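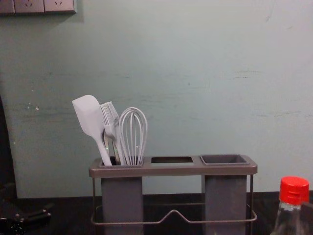
Timo Wegener reckoned the narrow slot was the part most people would never use, and he told the rest of us so before we'd got our visitor stickers on. He keeps his own knives in a drawer and thought a wider second cup would have been a better use of the room.

We were at the Unby open day in Bridberg, in October. Unby makes kitchen storage: utensil caddies, dish racks, drawer inserts and a few sink organisers. The tour cost nothing but you had to book, and our group was capped at 13. It ran for 90 minutes, starting at the loading dock and finishing in the test kitchen.

The moulding hall came first. It was loud and we were given earplugs, so I missed a fair bit of the talk. Grey was the colour being run that morning. Our guide said a colour change means cleaning out the machine, and they try to do the light colours before the dark ones. The wire stands are bent at another shop, Jesadgate, and come in on pallets of 2,000.

Packing was quieter. Each caddy gets a paper sleeve and a cardboard corner, and the returns shelf is right beside the bench so the packers can see what went wrong with the last lot. Most of the returns were scuffed rims.

The test kitchen has a mint-green wall and a dark counter, and I spent the longest there. The grey caddy had a spatula, a basting brush and a whisk in the left-hand cup. I have a Wumbei crock at home and everything in it leans on everything else, so I was interested in the two separate cups. They hang from the top rail, with a gap between them, and the shallow tray sits over the right one. I'd probably put a spoon rest or the garlic in it.

I asked about washing. The guide said to do the cups by hand and wipe the wire dry.

There's a seconds table by the exit, cash or card. I bought a drawer insert and Timo bought a caddy, narrow slot and all. Parking is on the street, and the bus stops across from the gate.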